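Milwood Reading Room: Packing Up the Booklet Collection
Gallery

Posted 28 October 2022

The booklet collection at Milwood is on its way to the new rooms on Skumislow Street. It holds 3,062 items, most of them thin: exhibition guides, dance and theater programs, concert leaflets, museum handouts and a good many small catalogs that were never sold in stores. They came to us in bundles over the years and were shelved wherever there was space. The move is the first time all of them have been handled one after another.

Packing started with the programs and will go on into November. Click on any picture to see it larger. Captions are by the collections desk.

Shelf list, first page
Before anything went into a box, the old shelf list was checked against the shelves. It was typed up when the collection had 998 entries and was continued by hand after that. Some titles appear twice under different spellings.

Flat boxes
The boxes came flat from Zimimach, 80 to a pallet. They are plain cardboard with no printing, so every box gets a label on the short side and the same number on one top flap.

The Illés bequest
The largest single gift, around 1,000 pieces, almost all of it from stage performances. The Illés material stays together and keeps its own numbering. Where a booklet had a paper slip tucked inside, the slip went into an envelope and the envelope went into the same box.

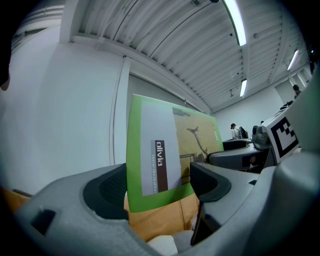
Programs and picture booklets
Thin booklets are harder to pack than books. They bend in the middle if they stand alone, and they slide if they are stacked too high. We pack them upright, spine down, with a sheet of stiff card after every tenth one or so. Covers are checked on the way to the box, and the title is read out and ticked off the list. Some titles run sideways, as on the green one with "olivia" in white on a dark brown label, and those take a moment longer to find. On that cover the photograph is mustard yellow, with a dark figure bending or stretching across it. Cover notes of this kind go on the list too - they help when two booklets have nearly the same name.

Oversize leaflets
Anything that would have to be folded to fit goes into a portfolio. Leaflets that were folded when they arrived stay folded. The portfolios travel last and lie flat on top of the load.

Box labels
Each label has the box number, the first and last title, and a letter for the room it is going to. Pencil was used for the first few boxes and proved too faint, so those labels were redone in black marker.

Duplicates
Second and third copies are set aside in their own row. They will be offered to other reading rooms after the move. Requests can be left at the desk, in writing please, with the title and a mailing address.

Using the collection during the move
Boxed items cannot be requested until they are back on a shelf. Journals and reference books are not affected and can be used as usual. The online list shows a "B" next to each title that has been boxed - it is updated at the end of each packing day.

More pictures will be added when the shelves at Skumislow Street are filled.

Back to all galleries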